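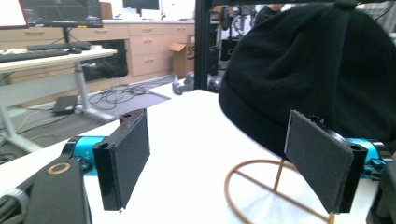

Said Gaber wrote in to ask whether the hand-held gripper kit can be ordered without the felt-faced fingers, as his shop handles only rigid parts and would fit its own tips. It can. The finger blocks are sold separately, and a kit ordered bare ships with the mounting hardware and no pads. The price difference is small, and Cherkaoui will quote it on request.

His question came in after the July update to this gallery, and the notes below have been revised to cover it and several others about the pads.

Zamotton Hand-Held Gripper Kit – Gallery and Notes

The Zamotton is a two-finger gripper tool carried by an operator instead of an arm. It is intended for recording grasp demonstrations on ordinary objects, which are then used to train or tune a fixed cell. Cherkaoui supplies it as a kit, as a rental, or as part of a demonstration service run from the Gravville office. This page covers the soft-goods configuration.

Soft-goods station, knit hat on wire stand

Felt-faced fingers, open, one to each side of the hat. White tabletop, copper-colored wire stand.

Knitwear is a standard item in the soft-goods set. It deforms before it resists, so the operator has little to feel through the handle, and closing too far gathers the fabric between the pads. A stand presents the hat at a repeatable height and leaves the rim clear. Stands are not included in the kit. Any stand will do if it stays put when the hat is pulled straight up; light ones should be fixed to the table.

Pads

Felt is the default facing for textiles. It grips knit and fleece at low closing force and does not mark them. It also collects lint, which changes the grip gradually and is easy to miss. Brush the pads between items and replace them as a pair. A new pad opposite a worn one will pull the fabric to one side. Rubber facings are available for cartons and molded parts. They should be kept off loose knits.

The pad set is rated by us for 2000 closures on textiles. Chrysanthi Deligiannis, who ran the wear trial, stopped counting a pad as serviceable when a folded cotton towel first slipped under a slow vertical lift. Sites handling coarse wool should expect less.

Camera

The camera is mounted on the tool and looks forward past the fingers. Both pads should be in view at full opening. If one is missing, the bracket has shifted and the calibration routine must be run again. The routine takes 8 minutes and needs the printed target supplied in the lid of the case.

Background clutter does not need to be cleared for recording. Demonstrations taken in a working office have given us usable data, and a bare room tends to produce a model that fails in a furnished one. Strong light from directly behind the item is a problem – move the table or lower the blind.

Demonstration service

For customers who do not want to train their own operators, Cherkaoui records the set in Gravville. The customer sends three samples of each item. The basic package is 180 demonstrations per item, with the approach direction varied by the operator. Failed grasps are kept and labeled, and they are not charged. Samples are returned by ordinary freight unless the order says otherwise.

Fovetwood users can import the recordings directly. Other controllers need the converter, which is included but must be installed separately. Version 3 of the converter reads finger opening in millimeters; earlier versions used a fraction of full travel, and the two should not be mixed in one training set.

Ordering

Kits: bare, felt or rubber. Spare pads are sold in pairs only.
Rental: one week minimum, collection or delivery on Tuesday.
Service: send an item list with weights and outside dimensions. Note anything with loose threads, beads or magnets.

Replies to technical questions go out by the next working day.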